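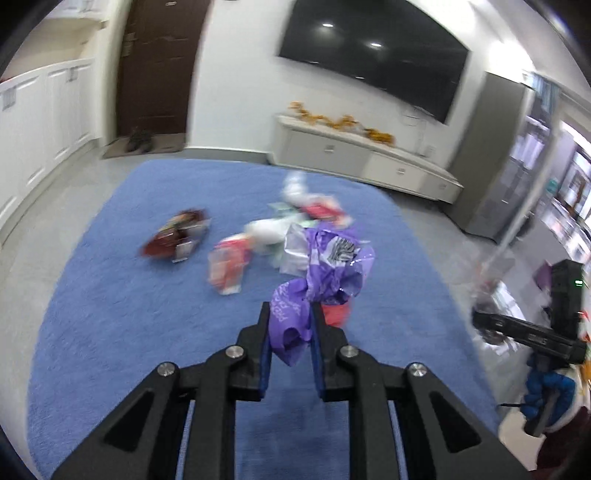

How long does it take a student club to get ready for a trash sorting contest? Longer than you'd think — we've been at it since January and we're only now happy with how we handle wrappers.

Bottles were easy. Wrappers fold, slide and crackle, and every one is a new shape! Zsolt Farkas keeps our log, and last night we got to 353 pickups, which called for pizza. Tamás Kerekes wants softer pads on the fingers and I want the old ones, so we're going to try both (I'm right, though).

Two of us still have to write up the rules for what counts as a drop. If you're in the club and have spare candy wrappers, bring them — the shiny kind, please, we're low.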